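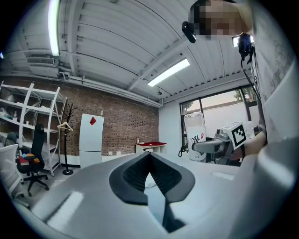
Room Assistant, Part Time (Castham Workroom)

Home Openings Our Rooms Contact

Posted Monday, March 28, 2022 by Arūnas Lukoševičius
3 min read

Younis is looking for one person to look after the ground-floor workroom at our Castham site. The job is keeping the room in order: putting things back, clearing tables and floor, emptying the trash, and making sure the next group can start on time. It is a small room with a brick back wall and a lot of use, and it gets messy quickly.

The position is part time, on weekday afternoons. Pay is $475 a week. The first contract runs through the end of September and can be extended if both sides want that.

What you will do

Clear and wipe the tables after each session. Wipes are kept in the room. Please don't use spray on the tabletops.

Empty the wastebasket every day, even if it is half full. Drink cans go in the recycling bin by the back entrance. Cans with something left in them get emptied in the sink first.

Return chairs to their places. Office chairs tend to collect bags and other belongings during the day. Anything left on a seat overnight goes on the white shelves, and after a week it goes to the front desk at Plindine House, room 346.

Coil cables and put them away. This is the part of the job that takes the longest. Cables end up on the floor in the middle of the room, and people walk through there.
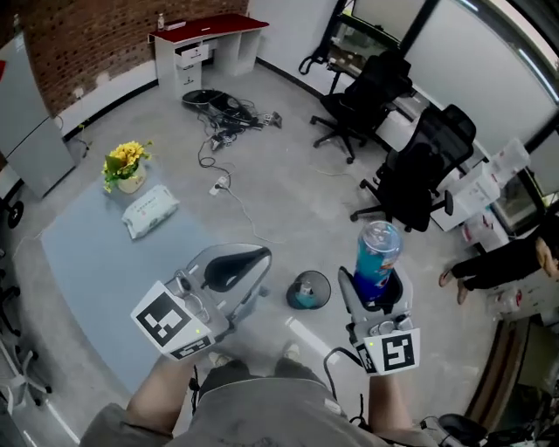
Unplug at the power strip before you start pulling anything apart, and ask if you can't tell what a cable belongs to. We would sooner leave one thing out overnight than have it put in the wrong box.

Water the plant. Once or twice a week is enough.

Check the refrigerator on the last working day of the week and throw out anything past its date. Unlabeled food goes too. There is a sign-off sheet for this and it needs your initials.

Look over the shelves and the desk once a month and tell us what is running low. You will have a supply budget of $3000 for the year, spent through our usual supplier, Rolirier. Keep the receipts.

What we need from you

You should be able to lift a full box of supplies, bend down to floor level, and be on your feet for most of a shift. Experience in cleaning, stock work, or running a classroom or studio is useful. It is not required. You need to be comfortable working while other people are still using the room, and to ask before moving something that is in use.

We need 2 references. One should be from a job, paid or unpaid. The other can be from a teacher or anyone who has known you for at least a year.

Applying

Send a short letter with your phone number and the afternoons you can work to Arūnas Lukoševičius at the Castham office, or drop it off at the front desk. A resume is fine but you don't have to write one for this. Interviews are held in the workroom and take half an hour, including time to walk through the closing routine. We will call everyone who applies, including those we don't hire.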